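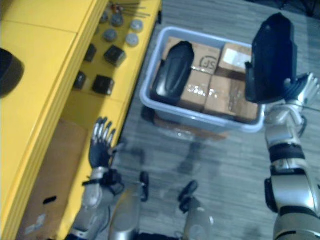 Preguntas frecuentes sobre la novela Villico

¿De qué trata?
Villico es una novela histórica para lectores jóvenes. Cuenta el invierno que dos hermanas pasan en Ammont, un pueblo minero de montaña, durante una huelga. La mayor lleva recados entre los huelguistas y la pequeña cuida de una mula vieja que da título al libro.

¿Ammont existe?
Es un pueblo inventado. Los sueldos, los horarios y los precios del pan proceden de documentos de la época.

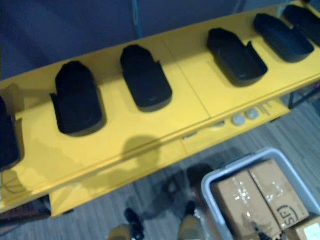
¿Cómo está organizada?
La novela tiene 42 capítulos cortos, agrupados en dos partes. Cada pocos capítulos hay una carta de la hermana mayor. Las cartas aparecen a intervalos iguales, como los soportes negros alineados en el estante amarillo, y se pueden leer seguidas sin el resto. Algunos profesores empiezan por ellas - el libro lo permite - y vuelven después al primer capítulo.

¿Para qué edad se recomienda?
A partir de 12 años. Hay un derrumbe en la mina y muere un personaje importante, aunque la escena se cuenta de forma indirecta. 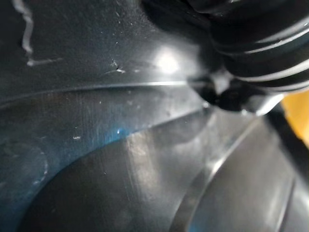
¿Hay que leer antes otro libro de la colección?
La historia es independiente. Comparte colección con Los hornos de Yüksel, pero los personajes y la época son distintos.

¿Cuántos ejemplares se imprimieron?
La primera edición fue de 2619 ejemplares y salió a la venta el sábado, 31 de octubre de 2020. La segunda corrige erratas y añade un mapa del valle.
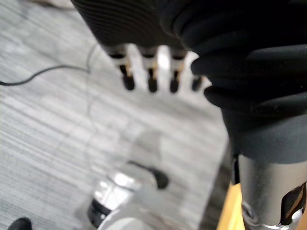 Compras y centros escolares

¿Dónde se compra?
En librerías o directamente a la editorial, Restska. Los pedidos de particulares se envían por correo ordinario.

¿Hay guía de lectura?
Restska la envía gratis a los centros que la piden. Incluye actividades para cada parte y un glosario de términos mineros. Para recibirla en septiembre conviene escribir antes de las vacaciones de verano.

¿Se puede leer en voz alta en clase?
Dentro del aula, sí. Para grabar la lectura o publicarla hay que pedir permiso por escrito a la editorial.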